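Zuketti Air Hockey Table, 8 ft, Arcade Grade (Refurbished)

Dadberg Amusement Supply > Tables > Air Hockey > Zuketti 8 ft

Free play version: $2159
Coin/card version: $3302
Freight extra, see below
Condition: refurbished in our shop, A or B grade cabinet
Status: in stock, both versions. Coin version going faster

Quick version for people who don't read the whole page. Full size table, two players, one blower, overhead scoring. Came out of family fun centers and a couple of skating rinks that closed down. We strip them, fix them, play them, sell them. Not a home table from a big box store. It's heavy and it's loud and kids can lean on it.

What you get

Table with legs and leg levelers
Overhead score unit and the two uprights
Four mallets, new
Six pucks, new (three red, three yellow)
Blower, serviced or replaced
Power cord, 10 ft, grounded
Hardware bag for the uprights
Printed manual, photocopy, the wiring page is a little dark. Ask and we'll email a clean one
Keys x2, coin version only

Not included: card reader, wall anchors, the LED rail kit. Those are separate, look under Parts.

Specs

Playfield: 8 ft nominal, outside length with end caps is 8 ft 4 in
Width: 4 ft 3 in
Height to rail: 32 in, adjustable up about an inch
Height with overhead: 80 in. Measure your ceiling. Measure your door too.
Weight: nearly 481 lb assembled
Power: 110V, regular outlet, give it its own circuit if you can
Blower: single, center mount, ball bearing
Scoring: optical sensor in each goal, first to 7 or timed game, switch is inside the service door
Sound: yes, with volume knob. Goes down to zero, which parents working the party desk will thank you for

About the surface

Every top gets checked with a straightedge and then with a puck. Tops with a low spot you can feel get swapped. Tops with light scratching we leave alone, a puck doesn't care. We clear every air hole by hand with a pin drill. Takes forever. Henok Lencho does most of them and he'd like it known that wax is bad. Do not wax the table. Car wax, furniture wax, the silicone stuff, none of it. It runs down in the holes and sets up and then you've got dead lanes along the rail and you call us.

Clean it with a damp rag and a drop of dish soap, blower ON while you wipe. Then a dry rag. Done.

Grades

A grade cabinet: new side decals, new corner castings, touch up paint on the legs. Looks good from anywhere in the room.

B grade cabinet: original decals, some scuffing, may have a sticker ghost or two. Same guts, same top, same warranty. Takes $150 off either version. If it's going in a dim room with blacklights nobody will see the difference.

Tell us in the order notes which one. If you dont say we ship A and charge for A.

Coin version notes

Two coin mechs, quarters, side by side on the service door. Wired so you can add a card reader without cutting anything, there's a harness tucked up behind the door with a white plug on it. Works with most swipe and tap systems that take a pulse output. If you're not sure what yours puts out, send us the model off the back of a reader and Shewit Alemneh will look it up.

Game time is set at 4 minutes from the shop. Range is 2 to 9. Most rinks run it at 4 or 5. Party rooms tend to set it long and go free play.

Moving it in

Ships in two pieces, table on its side on a long pallet, overhead unit boxed and strapped on top. Legs are off. You need four adults, or three adults and a dolly made for pianos. Doorway needs 34 in clear with the legs off. Stairs are possible and we don't recommend them.

Order that works:

Lay moving blankets down where it's going
Legs on while it's still on its side
Tip it up, one person on each corner, slow
Level it. Use a real level, 4 ft, not a phone
Run the blower 10 minutes before you play, shipping dust comes up out of the holes
Uprights and overhead last

If pucks drift to one end it's not level. It's nearly always that. Loosen the jam nut on the leg, quarter turn, check again.

Freight

Goes by truck. Liftgate is included in the quote, inside delivery isn't. Driver takes it to the curb or the dock and that's where his job stops. Look at the pallet before you sign. If the box on top is crushed, write "damaged" on the paper, take pictures, call us that same day. We can't do anything for a clean signature.

Trade on a dock, no liftgate, take $60 off.

December is bad for freight. Order early or expect January.

Warranty

90 days parts, blower one year. We mail the part, you put it in. Phone help is free for as long as you own the table, and for as long as we're here to pick up. Covers sensors, boards, blower, power supply. Doesn't cover pucks, mallets, decals, cracked end caps, drink spills. Drink spills are most of the calls.

Parts for this table

1081 goal sensor pair, with leads
Puck set of six
Mallet, each, felt bottom (replace the felt when you can see screw heads)
Blower motor, drop in
End cap, left or right, black only now
Rail section, straight, aluminum
Leg leveler foot
LED rail kit, white or color change
Trutent fitted cover, 8 ft, gray, elastic hem

On the cover: get it if the table's in a multi use room. The Trutent one is the only one we carry because it doesn't shed lint. A bedsheet sheds lint. Lint goes in the holes. Take the cover off before the blower goes on or you'll cook the motor, and no that's not warranty.

Common questions, short answers

Can it go outside, like under a pavilion? No. Humidity gets in the top and it swells at the seam.

Can you run two side by side? Yes, leave 5 ft between so elbows don't meet. Sound on one, off on the other.

How loud is the blower? About like a shop vac in the next room. You stop hearing it.

Is there a kids' version? Not from Zuketti. We get 5 ft tables from other makers once in a while, get on the list.

How old are they? Varies. Boards are all the second generation type, which are the ones you want. The first ones had a scoring bug where a fast puck counted twice. If someone's selling you one cheap, ask which board.

Do you take trade ins? Sometimes. Air hockey, foosball, skee style alleys. No pool tables, no slate, our backs are done.

Where they've gone

Sold a batch to Ayele Family Fun, four tables for the upstairs arcade. Also a church gym, two campgrounds (indoor game rooms), a trampoline place, a pizza place that put it where the salad bar used to be. The pizza place pulled its money back faster than we would have guessed. Put it where people wait. Front by the counter beats back by the restrooms every time, even if the back has more room.

Whoever's running your floor, have them check the pucks every morning. Chipped puck = scratched top. Run a thumbnail around the edge, if it catches, toss it. Keep spares behind the desk, they walk off.

Buyer feedback

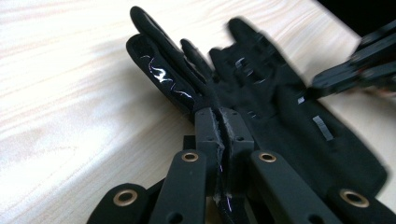
Tiruwork Jemal wrote back after two months to say the table was fine but our leveling instructions were too short, and she'd spent most of an evening chasing a drift toward the left goal before she found one leveler foot sitting on the edge of a floor tile. Fair. She also said to tell people the overhead unit needs two ladders, one per side, and one ladder is a mess. Added to the next print of the manual. She gave it four out of five and bought a second set of mallets.

Hawi Nigatu: B grade, glad I saved the money. One decal was peeling more than I expected, they mailed me a new one no charge. Sound effects are kind of dated but the kids like the buzzer. Freight guy was late two days and that wasn't on Dadberg.

Reply from us: thanks Hawi. If the other side starts lifting, hit it with a hair dryer on low and press from the middle out.

Hiwot Gebru: Had a dead goal sensor out of the box. Called at 8:30 in the morning, part came, swapped it in ten minutes with a screwdriver. Would of been nice if it was right the first time but can't complain about the phone help.

Reply from us: that one was on us, it got bumped when the uprights went in the box. We wrap the sensor leads separate now.

Ordering

Call or use the form. Form gets answered slower. Have ready: ship to zip, dock or no dock, ceiling height, coin or free play, A or B. Quote is good for 14 days. Half down holds a table, balance before it goes on the truck. Card, check, wire. Tax exempt groups send the certificate with the deposit and not after, we can't back it out once the invoice is closed.

Pick up at the shop is fine and saves you the freight. Bring straps and a trailer with a flat floor, inside length 9 ft minimum. Pickup bed won't do it, people try. We load with the forklift, until 3 pm, forklift guy goes home after that.

If you want to play one before you buy, there's usually a table set up by the front office. Knock if the door's locked, we're in back and the blowers are on.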